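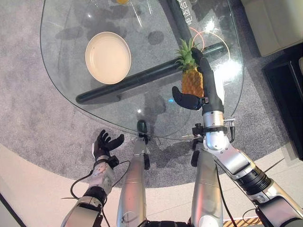 Workshop notebook, lounge room
December 2025
Entry by Ailbhe Cullinane

Purpose of entry: to record the condition of the glass table and the serving items, and to set down the arrangement for the fruit table so that it can be repeated by whoever is on duty.

Table. The glass top is the rounded three-sided one on the black base. It was cleaned with the Tolevel solution and a dry cotton cloth, two passes, the second at right angles to the first. The first pass left streaks that were visible only from the window side. The white Chinese lettering printed on the glass is to be wiped lightly and never scraped. Colleagues from the Bernley room used a blade on a similar top in June and lost part of the marking.

The base was checked with a hex key. One bolt took a further quarter turn. No movement at the top afterward when pressed at each corner.

Carpet. The gray speckled carpet shows through the glass, and crumbs under the table are therefore as noticeable as crumbs on it. Vacuum before the glass is wiped. I did these in the wrong order and had to wipe again.

Plate. The round cream plate goes on the left and stays empty until the fruit has been cut. The Gallagher plates are larger but have a foot ring that grates on the glass — they have been returned to the cupboard, second shelf.

Pineapple. One whole fruit, crown left on, golden-orange skin. Bought from Dukside on Friday at the counter price. It is kept upright on the right side of the table for display. If it must be laid down, place a folded towel under it, as the skin may mark the glass.

For cutting, move to the counter. The glass top is not to be used as a cutting surface under any circumstances. Crown off first, then the base, then stand the fruit on the flat end and take the skin down in strips. Slices of 12 mm held together well at the last session; at 8 mm they tore when lifted. Chill for 20 minutes before plating if the refrigerator has space.

Outstanding:
Felt pads for the base, current set worn on one side.
Second cotton cloth.
Ask Bernley whether they still have the long serving knife — ours has a loose handle and has been set aside.

Loose handle tagged and placed in the repair drawer. A.C.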